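Count the Hours, Not the Years

Most office equipment is replaced on a calendar. A purchase date goes into a spreadsheet, a number of years is added to it, and when that date arrives the item leaves the building. The practice is easy to administer and easy to defend in a budget meeting. I think it is a poor way to run an inventory, and the local governments and schools that rely on it should stop.

My objection is to the unit of measurement. Age in years says when a thing was bought. It says very little about how much of its working life has been used. A desktop computer at a permit counter may run ten hours every working day. An identical one in a records room may be switched on twice a month to print labels. Under a calendar rule both are retired in the same August, and both are entered in the disposal log with the same reason code.

The town of Wesden, where I spent 11 years keeping the asset register, worked this way until a budget shortfall forced a closer look. The register at that time held 1,676 items with a power cord: computers, monitors, label printers, dehumidifiers, a blueprint machine and a very large number of desk phones. Every one of them had a replacement date. Few had a repair history, since repairs were charged to whichever department had placed the call and were never copied back to the register. We knew to the month when each item would be thrown out. We could not say which had ever failed.

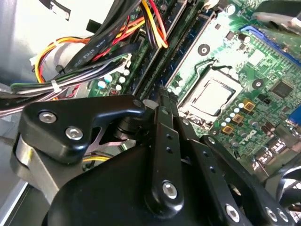 Inside a Dell desktop, with the green motherboard at top and right.

A calendar rule also treats an assembly as if it were a single part. Nearly all equipment of this kind is made of components with very different service lives. In a desktop computer the fans and any spinning disk are mechanical and will wear. The power supply contains capacitors that age with heat. The processor and memory, if kept within their ratings, will usually outlast the case they are mounted in. When the whole unit is scrapped on account of its date, the long-lived parts are scrapped along with the short-lived ones, and the next purchase order pays for all of them again.

The same is true well away from computing. The Urner dehumidifiers in the town archive were condemned as a batch after two of them stopped collecting water. The fault in both was a float switch. The compressors were sound in every unit. I raised this at the time and was told that the batch had reached its date anyway, so the question did not arise. That answer was correct under the policy, and it is a fair illustration of what the policy is for. It ends discussions.

The case for fixed dates deserves a proper statement. Hazem Ashour, who managed purchasing for the Sanden school district during the same period, made it to me more than once. His argument had two parts. The first was that a mixed fleet costs more to support than a uniform one, because each additional model brings its own drivers, its own spare parts and its own list of known faults. The second was that failures have to be predictable in timing if they are to be budgeted. A district that replaces a fixed share of its machines each year can plan for that expense. A district that waits for failures may get none this year and forty the next.

I accept the first part with a limit on it. Uniformity has value, but that value depends on the fleet being large enough for the savings in support to exceed the cost of early disposal. In a district with several thousand machines it may well do so. In a town hall with a single technician who already knows each machine by its location, I have not seen figures showing that it does, and I have asked.

The second part confuses two things. Steady spending is desirable. Steady disposal is one way to get it, and an expensive one. A reserve account does the same job. The town pays in a fixed amount each year and draws on it as the condition of the equipment requires. Roofs and pumps have been funded like this for decades, and I know of no technical reason why office equipment cannot be handled in the same manner.
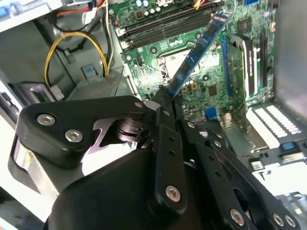 What I would put in place of the calendar is a condition record. It does not need special software. For each item the register should hold three additional fields: hours in service, either read from the device or estimated from the duty of the post; date and nature of each repair; and the result of a short annual inspection. In Wesden we tried a version of this on a single floor. The inspection took 18 minutes per item the first time and 5 minutes the second, when the form had been cut down to the questions that had produced any useful answers. Most of the original questions had not.

The trial floor kept its Erdem label printers in service past their scheduled date with a change of rollers. It also gave up two scanners early, on grounds of hours, that the calendar would have left in use. I mention the scanners because the condition method is often described as a way of keeping old things. It is a way of ranking things by wear, and some fairly new items rank badly.

There are categories to which I would not apply it. Anything whose maker has stopped issuing security updates has reached a real date, and the condition of its fans is beside the point. The same goes for safety equipment with a marked expiration. Batteries sit somewhere between, since they degrade both with use and with time, and I would keep a ceiling in years for those in addition to a capacity test. Exceptions of this kind should be written into the policy by category, with the reason stated, so that they are not quietly extended to chairs.

The remaining difficulty is accounting. Depreciation schedules are in years, and finance departments understandably want the register to agree with the ledger. It does not have to. An item can be fully depreciated and still in use, at a book value of zero, without breaking any rule I was ever shown. In Wesden the ledger and the register were stored in one spreadsheet, and a column meant for the first was read as an instruction by the second. Separating the two columns would be a reasonable place for most offices to begin. It can be done before the next budget cycle, and it requires no purchase.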